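Workshop newsletter, Custis building
Issue date 04/08/2025

Benches, cables and chairs: what changes this month

The long benches on the ground floor have been in use for a full winter now, and the people who sit at them have sent in plenty of notes. Most of the notes are about the same things: where cables go, which chairs belong where, and what may be left on a bench overnight. Vaida Tamošiūnaitė, who looks after the shared areas at Brorkus, went through them last month and agreed on a set of changes with the two teams that use the room most. The changes are described below. They apply to the Custis building only. The Guvville site has its own arrangement and will get a separate notice.

Cables

Cables were mentioned in more notes than anything else. The benches have open frames and no back panel, so a cable that is not tied up drops off the edge and ends up on the floor. Chair casters then roll over it. Two monitor leads were damaged this way over the winter and both had to be replaced.

From this month every bench gets a cable tray under the rear edge of the top. The trays are steel mesh and hang from the frame on clamps, so no holes are drilled and they can be moved if a bench is moved. Fitting one takes 20 minutes. The bench does not have to be cleared for it, but drinks should be taken off and anything running should be saved and shut down, as the power will be switched off at the socket.

Once a tray is in, please use it. Power leads go in first, at the bottom, with network and display cables on top. Use the hook-and-loop straps from the drawer by the door. Plastic zip ties have been taken out of the supply cabinet. They get cut off with side cutters, and the cutters sometimes take the insulation along with them.

A cable that is plugged in at one end only should be unplugged and put away. If you don't know what it belongs to, tie a paper tag to it with the date and your bench number and leave it in the tray. Tagged cables that have not been claimed in two weeks go to the spares shelf.

Extension cords are a separate matter. They may cross the floor while a job is going on and must be rolled up at the end of the day. Anyone who needs power in the same spot every day should ask for an outlet to be added. The electrician comes in once a month, and there is still room on the list for the next visit.
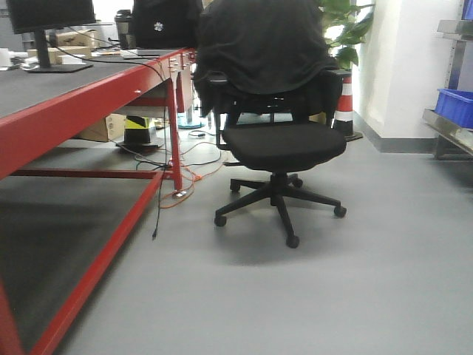 One of the red benches on the ground floor, with a chair beside it.

Chairs

There has been some confusion over which chairs are assigned and which are shared. The rule is simple. If a chair has a bench number on the underside of the seat, it stays at that bench. If it has no number, anyone can take it. Numbered chairs have been drifting into the meeting room and staying there, and on several mornings people have come in to find nothing to sit on. Please roll them back when a meeting ends.

Jackets and sweatshirts can still hang on the backs of chairs during the day. The question came up more than once, so it is worth putting in writing. The coat rack by the entrance is full by nine most mornings, and a second one has been ordered. The request is only that clothing be kept clear of the casters, and that it go home or into a locker at night. The cleaners move the chairs to do the floor, and they should not have to handle anyone's clothes.

Casters are due for a check. Hair, thread and bits of strapping wind around the axles, and after a while the wheel drags and leaves marks on the floor. If your chair pulls to one side or squeaks, turn it over and look. Most casters pull straight out of the base by hand and can be cleaned with a small pick. Replacements are in the bottom drawer of the supply cabinet. They come in two stem sizes, so take the old one along to compare.

A chair that sinks by itself has a worn gas lift. Don't try to repair it. Write the bench number on the sheet by the door and the chair will be swapped.

Bench tops

The mats on the benches are there to protect the tops and should stay flat and in place. Several have been trimmed with a knife to make room for a clamp. If you need to clamp something directly to the bench, lift the mat, roll it back and put it down again afterward. New mats cost money and arrive slowly. The last order was placed in December and came in ten weeks later.

Clean a mat with a damp cloth and a little dish soap. Solvent makes the surface sticky and it picks up dust from then on. For glue, let it dry and lift it with a plastic scraper.

Cups with lids are fine on the benches. Open cups are not. This was the one point on which the two teams disagreed, and the lid rule is where they ended up. Travel mugs, thermoses and screw-top bottles all count as having a lid. Food is still for the kitchen.

Keyboards, tablets and similar items may be left out overnight if they belong to the bench. Personal ones should go into a locker. The building is locked at night, but the Brorkus insurance does not cover private equipment, and that has not changed.

Boxes

Cardboard is the other thing that piles up. A box arrives, the contents come out, and the box stays on the back of the bench in case something has to be returned. That makes sense for the first week or two. After that it takes up room someone could be working in.

Boxes kept for returns can now be stored in the side room, on the shelving to the left of the door. Write the order number and the date on the short side, so that it can be read when the box is on the shelf. Boxes will be kept for 100 days and then flattened. If a supplier has a longer return period, write "KEEP UNTIL" and the date underneath.

Empty boxes that are not needed for a return should be flattened and put in the blue cart. Take the foam and air pillows out first. The cart is emptied when it is full, and the recycling company will not accept it with plastic inside.

Lower shelves

The shelves under the bench tops are meant for things used every day at that bench. They are not rated for heavy loads. Toner, paper by the carton, batteries and machine parts belong in the store. Please also leave enough space at the front for people to put their feet. A few of the shelves have become so full that the person sitting there has to turn sideways.

If your lower shelf is empty and you would like to offer the space, put a note on the board. At least one team is looking for somewhere to keep its tool cases.

Leveling

The floor slopes slightly toward the drain, and some of the benches rock. The feet are adjustable. Use the 17 mm wrench that hangs on the hook next to the first aid box, turn the foot a half turn at a time, and check the top with the level after each turn. It helps to have a second person take the weight of the bench. Put the wrench back on the hook afterward. This is the third one, and there isn't money for a fourth.

Order of work

Tray fitting starts at the window end of the ground floor and moves toward the door. It will be done in the mornings, before nine where possible. A list with bench numbers is posted by the supply cabinet. If your slot doesn't suit you, swap with someone else and write the change on the list.

The trays are supplied by Abeysekara, which also delivered the benches. The cost of the whole job, including straps and replacement casters, comes to some 1000 dollars and is paid from the building budget. Nothing will be charged to the teams.

Floor cleaning

The floor will be machine-washed once the last tray is in. For that one evening everything has to be off the floor, including bags, cables, power strips and waste bins. Chairs can stay and will be moved by the cleaners. The date will be posted on the door at least 5 days ahead.

Questions

Questions about any of this go to Vaida Tamošiūnaitė, either by email or at the supply cabinet, where she can usually be found before lunch. Requests for extra outlets should be made in writing and should give the bench number, the number of sockets needed and what will be plugged into them.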